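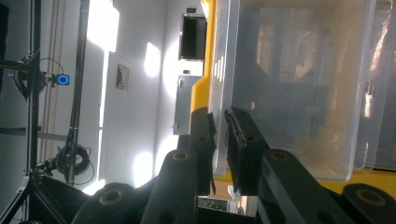 Dilani Weerakoon told me before I booked that a foam machine is only as good as the grass you put it on, and I should have listened to her more. We hired the Vondero foam cannon from Piltstead Party Hire for my daughter's school picnic in August, and I write this review for parents who are thinking of the same.

The machine comes on a tripod stand with a hose connection, a long cable and 3 sachets of powder. Each sachet makes 300 liters of mix, so the whole package gives you 9 hundred liters if you use everything. We used two sachets and the children were already covered up to the chest.

Setting up was easy. The man from the delivery showed me the switch and the angle lock one time, and after that I did it alone. The foam starts after a short wait and it flies quite far, farther than the leaflet promised. It did not irritate the eyes of my children, but I can speak only for mine.

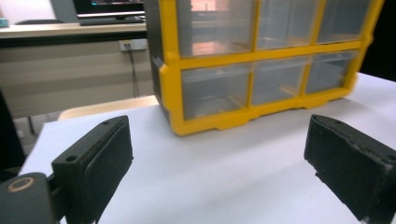 The noise is my first complaint. Standing next to the cannon you must shout, and the teacher who was leading the games gave up her microphone. Please place it at the far end of the field if you have speeches or music.

My second complaint is the water. On the Piltstead page it is written "standard garden tap," but the tap at Belville field has weak pressure and the foam became thin, like dish soap. Mahfuz Kodikara brought his own hose, a wider one, and then it was much better. I wish the company would ask about the tap when you book.

Cleaning took longer than the party. The foam goes away by itself on grass, but on the paved path it stays slippery and we had to rinse it two times. The deposit came back in full after nine days.

I would hire it again for a big group. For a birthday at home I would take the smaller model, the Villa, which needs less space and has a softer motor. Four stars from me.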